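4/10/21

Object stock, back room. Third attempt at the relabeling.

Started with the drawer labels, which was a mistake, as the label maker was set to the narrow tape and everything came out looking like an eye test. Redid the first row on the wide tape. The narrow ones are in the tin with the dead batteries if anyone wants to label a very small drawer.

Where we'd got to: the catalog says one thing, the shelves say another, and the Trilach spreadsheet says a third thing and crashes. I have decided to believe the shelves. If an item is on a shelf it exists. If it's only in the catalog it gets a question mark and until November to turn up.

Plan for the day was to pull one mixed lot at a time, lay it out in the big gray bin, check each piece against its card, wipe down what can be wiped, and put it back with a number it will still have next month. The bin is good for this. It has sloping walls, so things that roll come back to you. The floor is scuffed to the point where one more scratch is a contribution. I did try the bench first and lost a bottle cap behind the radiator inside of ten minutes. It's still there. I could hear it go.

Numbering. The old system gave every item a number and every re-check a new number, so a single spatula could end up with a history like a used car. From here on: one item, one number, for life. If it breaks, the number is retired with it. I started the new run at 806 because that's the first number after the last card I can read. The cards past that had been standing under the leak. They're drying on the Grostamwood shelf and have taken on a wave.

Cleaning. We're down to the last of the Nosex. It takes off tape residue and marker, and also, as of this morning, the printing on the side of a measuring cup. The cup is now just a cup. Have gone back to warm water and dish soap for anything with print on it. Please do the same. The Nosex bottle has a note on it to this effect, in marker, which I realize is optimistic.

Notes on categories, as these caused most of the shouting last time:

Bottles. Filed by what they're made to do, so drinking bottles in one place and packaging bottles in another. The purple water bottle is a drinking bottle. It goes in drinkware with its black cap ON. It and the cap were carded separately for a while, which is how the cap came to spend a season in "lids, misc." with a lot of jar lids it had nothing in common with. One card now. The loop on the lid counts as part of the lid, and no, it doesn't need its own line.

Clear plastic. Anything clear goes in the clear drawer regardless of shape, and I'll hear no more about it. The trouble with clear containers is that you can stand right in front of one and swear it's missing. The ridged one has been reported lost more often than anything else we own. I've put a strip of blue tape on the drawer front, so at least the drawer can be found.

Toys. See below, sigh.

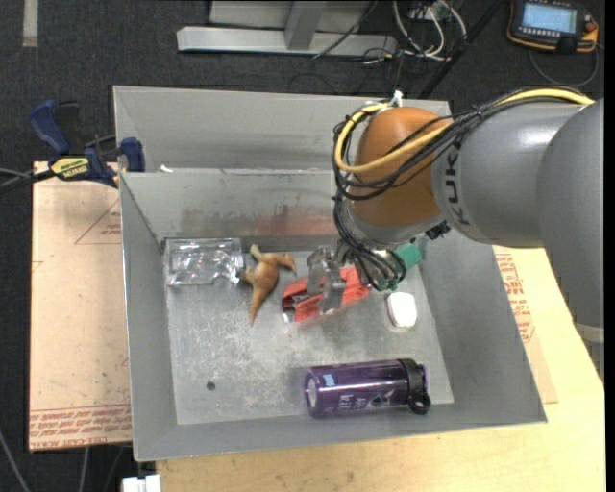

Soft goods were the slow part. A shirt has a size, a bottle has a volume, but a crumpled thing has only a mood. The old cards tried to give dimensions for everything, so there are entries for cloths and packets with a length and width that were true once, on one afternoon, for one person pressing down hard. I've dropped dimensions for anything that folds. The card gets color, what it's made of if we know, and a weight. For the red-orange one I wrote "red-orange, crumples" and moved on with my life.

Weights are off the Kelemen scale, the bench one, not the kitchen one. The kitchen one is fine for flour. The Kelemen wants five minutes to warm up and gets upset if the door opens. I checked it against the 200 g mass before starting and again after lunch. Before lunch it read 200 on the nose. After lunch it read 199 point something, then 200, then asked me to level it. I leveled it. The foot on the left back corner has worked loose again and is now held with a bit of folded card. (The card was number 412, a lampshade we don't have.)

Toys, then. The catalog has a heading "Animals, realistic" and a heading "Animals, other," and the kangaroo had been in both. I'm saying kangaroo. The old card said "dinosaur?" with the question mark pressed right through the paper, and somebody had added "dog (standing)" underneath in pencil. Look at the tail. It's a long tapered tail and it's tan-brown all over and I'm calling it a kangaroo until a zoologist walks in. There's now a single heading, "Animals," and arguments about realism can be held in the corridor.

One practical point on the animals. Put them away lying down. Standing them up looks nicer, and then somebody closes the drawer, and the whole row goes over like a bad choir, and the thin parts take the knock. Tails and ears mostly. We've a giraffe with a very short opinion of us on this subject.

Colors. Use the plain words: red, orange, green, purple, gray, white, tan. Two may be joined with a hyphen if you really can't decide. We had "aubergine" on one card, "plum" on another, and "grape (see aubergine)" on a third, and all of them were the water bottle. Same with the greens. A search for green in the spreadsheet brought up less than half of what's green in the room, the rest having gone in as sage, lime, and "hospital."

Small white items are the next headache. There's a whole family of them, chargers and plugs and soap and little boxes, and once they're in a drawer together they turn into gravel. I've lined that drawer with dark felt offcuts. Already better. The felt sheds, but it sheds in one direction.

Progress: finished drinkware, clear plastic, animals, and most of soft goods. The last card written today is 1054, though there are gaps in the run where I'd set numbers aside for the wavy cards. Do not fill the gaps. They look inviting and they aren't for you. I've put a paper clip at each one.

Spreadsheet: opened it once more to enter the morning's lot. It took the first 99 rows and then decided that everything after that was a date. The clear container was listed as having been born in 1907. Turned off whatever turns things into dates, re-entered the lot, saved a copy under a name with "USE THIS ONE" in it. There was already a file called "USE THIS ONE." Mine is the one with the date at the end. I've moved the other into the old folder, next to "final" and "final really."

Things found while looking for other things:

the good scissors (in soft goods, under the towels)
a key, small, brass colored, fits nothing I tried
the missing page of the checkout log, used as drawer liner
a spare level for the Kelemen, which would've been nice to know about before lunch

Checkout log. Since I had the missing page back I read through it. The usual method seems to be to write "took some stuff" and a wiggly line. Please write the item number. It's on the item. That was the point of the day. If the label has come off, bring it back to the bench and I'll make a new one, and if you've peeled it off because it spoiled the look of the thing, I'd rather not hear.

Label placement, for the record: on the base for anything with a flat base, on the inside of the hem for cloth, and on the belly for animals. Not over the printing on bottles. Not on the cap of anything, as caps wander. For clear containers put it on the base facing in, so it reads through the wall. Small items get a tag in their bag and the bag gets the label. Press it down with the back of a spoon for a good ten seconds. The spoons are in cutlery, which hasn't been done yet, so any spoon you find is technically unnumbered and may be used freely.

Still to do
Cutlery. Tools, hand. Books (why do we have this many atlases).
Cap behind radiator, needs the long grabber from the front store or a coat hanger.
Order wide tape, dish soap, felt. Order Nosex only if someone can say what it's for.
Flatten the wavy cards. Try under the atlases.
Fix the leak, or move the shelf. Asked about the leak again, was told it's on the list. I'd like to see the numbering on that list.

Stopped at five with the soft goods still spread over the chair. Leave them there, they're in order, even if it doesn't look like it.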